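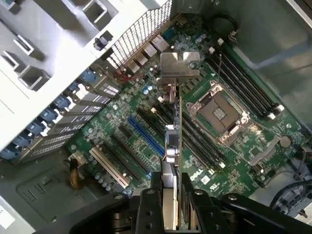 What does the robot cell need from us if we bring our own computer to the open day? A tower that lies flat on its side with the side cover off, and the parts list for it sent in beforehand.

That is the question I got most often off list, so I am putting it first. The rest of this message answers the earlier post, which I have left in below.

> I may have missed it in the announcement, but is the Grunora open day
> a talk with slides, or do we get to stand at the table? I would be
> driving over from Pestitz and would like to know before I ask for
> the afternoon off. Also, is it only taking machines apart, or do they
> put parts in as well? Our shop does mostly memory and drive swaps.

You get to stand at the table. There is a short introduction at the door, then the group goes straight in. I went to the June preview and it ran two hours, most of it next to the arm.
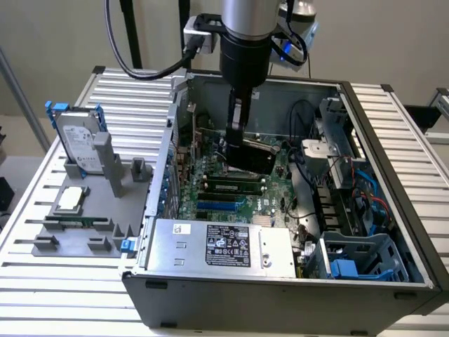 Posted by: Grernalex

The work shown is on an ordinary Dell desktop tower. The cell handles memory, the processor, expansion cards and the hard drive, and it is meant to do both directions, putting in and taking out. Parts that are out of the machine go in a gray 3D-printed tray to the left of the case. Each part has its own spot there, so the arm does not have to hunt for anything. The people from Stetsiuk who set up the cell print the trays themselves and will hand out the drawing file if you ask.

For your shop, the memory part is the one to watch. A module has to go in straight and be pressed evenly, and the latches at the ends of the slot have to be open first. I asked how they deal with a module that goes in crooked. The answer was that the arm stops when it feels too much force, backs off, and tries again up to five times before it calls for a person. 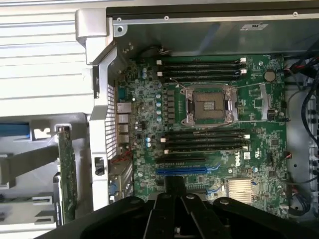
The other thing I asked about was the processor socket. They treat it as the most delicate spot on the board, and the arm moves slower over it than anywhere else. I would have liked more detail on the speed settings, but we ran out of time. Somebody going to the open day could ask for me.

Practical points. The cell is in room 645. Use the side entrance, the front one is locked after 4 p.m. There are two sessions, and both cover the same material, so there is no reason to stay for the second unless you want more time for questions.
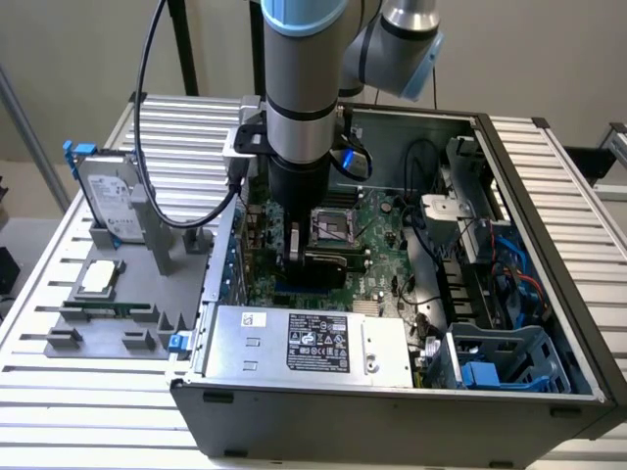
Parking is free behind the building but the lot is small. If you bring a tower, leave it at the desk with a label on it and take the power cord home with you, they have their own. They will not promise to get to every machine that is brought in.

To sign up, reply to me off list and say which session you want. Please do not reply to the whole list with only a session number.

Grernalex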